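Fleece (fabric)

Fleece is a soft knitted cloth with a brushed surface, and I've been slightly obsessed with it ever since I started sewing my own winter clothes. I keep this entry in my household cloth encyclopedia up to date when I can, so do forgive the odd gap.

The word first meant the wool coat of a sheep, and you'll still hear it used that way on farms. The cloth most of us call fleece today is usually polyester – knitted first, then brushed with fine wires until the loops break up into a fluffy pile. Sweatshirt fleece is a different thing again, smooth on one side and fuzzy on the other, often with a good bit of cotton in it.
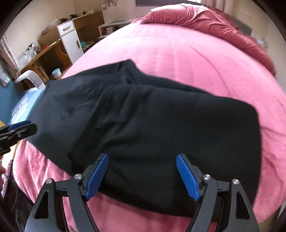 Weight is given in grams per square metre, and it's the number I look for first when I'm buying. Microfleece is thin enough to go under a coat, while 200 is what I'd call a middling weight, lovely for a jumper or a dressing gown. I bought some 5 metres of it from Prumlow one February and I'm still finding uses for the scraps!

Washing is easy enough. I do mine at 30, inside out, and leave out the softener (it coats the fibres and the pile goes flat). Keep the iron well away from polyester, it melts. My friend Thanakorn Chaiyaporn swears by a soft brush for bobbles, and I've come round to it.

The big grumble is shedding. Polyester fleece drops tiny plastic fibres in the wash, so I use a filter bag and run full loads on a short cycle.

See also: Flannel, Jersey, Velour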